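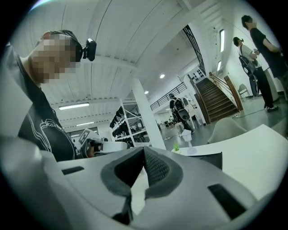
*Hand-held grippers in use, with the stairs and mezzanine behind.*

# Questions we get asked about the Senomden robotics club

Last updated 19/02/2018 by Charmaine Le Roux

Annatjie Steyn and I answer a great many emails between us, and a good half of them ask the same things, so I have tried to gather the answers in one place. If yours isn't covered, please do write anyway. We like hearing from people, and I'm only slow to reply in the fortnight before a competition.

## Who can join?

Anybody aged fourteen or over. We have school pupils, a few students from the college, several parents who came to give a lift and stayed, and one retired pastry cook who is better with small screws than the rest of us put together. Under-sixteens need a form signed by a parent or guardian, and we ask that the adult comes along for the first session to see how we work.

## Do I need to know how to program?

No, not at all. There is plenty to do with your hands, and a lot of our newer members start by learning to work the hand-held grippers, which you pick up by the handle and use much as you would a pair of kitchen tongs. You show the task by doing it yourself, over and over, and the programming group then works from those recordings. If you'd like to move across to the programming side later on, Annatjie runs a beginners' table and is very patient (she taught me, so I can vouch for it).

## How many recordings do you need for one task?

More than you'd think! We aim for 1000 good ones before we let the programming group loose on them. For the cup-stacking task in January we ended up with 2641, mostly because people were enjoying themselves and wouldn't stop. A fair number get thrown out afterwards for quite dull reasons - a hand in the way, a cup started from the wrong spot, somebody stopping halfway to answer a question.

## What is the Prostska challenge?

Prostska is the competition we enter each year. Teams are given a set of household jobs, such as laying a place at table or putting pens back in a pot, and their robot has to do them without help. You get three attempts at each job and the best one counts. Last year we came away with 368 points, which put us in the middle of the list and pleased us enormously, given that the year before our arm spent the whole afternoon politely refusing to let go of a spoon.

You don't have to take part in the challenge to be a member. Some people prefer the ordinary sessions and only come along on the day to cheer.

## What should I wear?

Comfortable clothes and closed shoes, please. Sleeves that fit fairly close to the arm are a help, as wide cuffs tend to flop in front of the gripper just when you don't want them to. Long hair should be tied back if you're going to be at the workbench. Take rings and bracelets off before you pick up a gripper, and leave them in your bag, not on the table. We have spent far too many evenings hunting for earrings.

## Is it hard on the hands?

It can be tiring at first. The squeezing is gentle but you do a lot of it, and most people feel it in the thumb. We swap over every twenty minutes and have a proper tea break halfway through. If you have a sore wrist or anything of that sort, tell whoever is leading and we'll find you a different job for the evening. Labelling is always behind and can be done sitting down with a biscuit.

## Which team would I be in?

We have two. Zwane is the practice team, where everybody begins, and Cateck is the one that goes to Prostska. The names go back to before my time and I've been given several different explanations, so I won't choose between them. Moving from one to the other is mostly a matter of turning up regularly and wanting to. There's no test.

## What does it cost?

Your first two sessions are free. After that there is a small termly fee, which goes on spare parts, tea and our competition entry. If the fee would be a difficulty, have a quiet word with Annatjie or me and it will be sorted out without any fuss.

## Can I borrow a gripper to practise at home?

I'm afraid not. I know it's a disappointment, and I do get asked nearly every week. We need them all here for sessions, and they have to be checked over before each round of recording. If you would like something to practise with at home, salad tongs and a bag of clothes pegs will do you a surprising amount of good. Try moving the pegs from one bowl to another slowly, without dropping any, and then do it again with your other hand.

## Can I bring a friend, or just come and watch?

Yes to both, with pleasure. Let us know beforehand so that we can plan the groups. Watchers are welcome to walk about and ask questions, but please don't talk to somebody in the middle of a recording - wait until they've put the gripper down, and then they'll probably tell you more than you wanted to know.

## I missed a few sessions. Can I come back?

Of course you can. People have exams, babies and house moves. Drop us a line so we know to expect you, and if the task has changed while you were away we'll pair you up with somebody for the first hour.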